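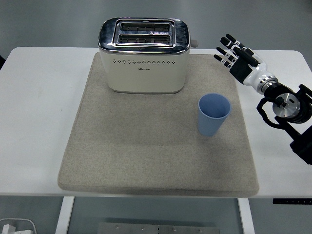

# Chapter 3: Dried Beans, Peas and Lentils

Short chapter, this one. Read it before the practical and not during.

You'll need from it: which pulses want soaking, how to simmer without splitting the skins, when the salt goes in. Costing is in the next chapter. Skip the tables if you've already done them with Brodie Nepia in the first term at Botton, they haven't changed.

## Before you start

Weigh out 500 g of dried beans per group. Tip them onto a tray, spread them flat, pick through. Stones, bits of stalk, shrivelled ones, all out. Then rinse in a colander till the water runs clear.

Old beans are the usual trouble. They look fine and then stay hard in the middle however long you boil them. Check the date on the sack, use the oldest first, but anything that has sat on the shelf for years is better thrown out. Write the opening date on the tub. In January we had two groups with chickpeas like gravel and no date on anything.

## Soaking

Large beans: cold water, plenty of it, well over the top as they swell. Overnight. Past 14 hours in a warm kitchen they start to smell sour, so put the bowl in the fridge if you wont be back in time.

Split peas and lentils: no soak. Straight in the pan.

Forgotten to soak? Bring to the boil, two minutes, lid on, heat off, leave an hour. Texture not quite as even but perfectly good for soup.

Drain and use fresh water for cooking.

**Red kidney beans.** Boil hard for a full ten minutes at the start, after soaking, then turn down. Every time. They contain a toxin that makes people properly ill, and a slow cooker on low doesn't get hot enough to deal with it. This will be asked about.

## Simmering

Once boiled, turn right down. Small bubbles, lid half on. A rolling boil all the way through knocks the skins off and you get mush on the outside and chalk inside.

Skim the foam in the first few minutes. Top up from the kettle, not the cold tap.

Salt: older books say never until the end. Try it both ways in Practical 3 and write down what you find. Tomatoes, vinegar and lemon are a different matter, acid does keep the skins tough, so those go in when the beans are allready soft.

Test several beans, from different parts of the pan. Squash one against the roof of your mouth. Any grit, keep going.

Cool in the cooking liquid if they're for salad. Keep some of the liquid back for Practical 4.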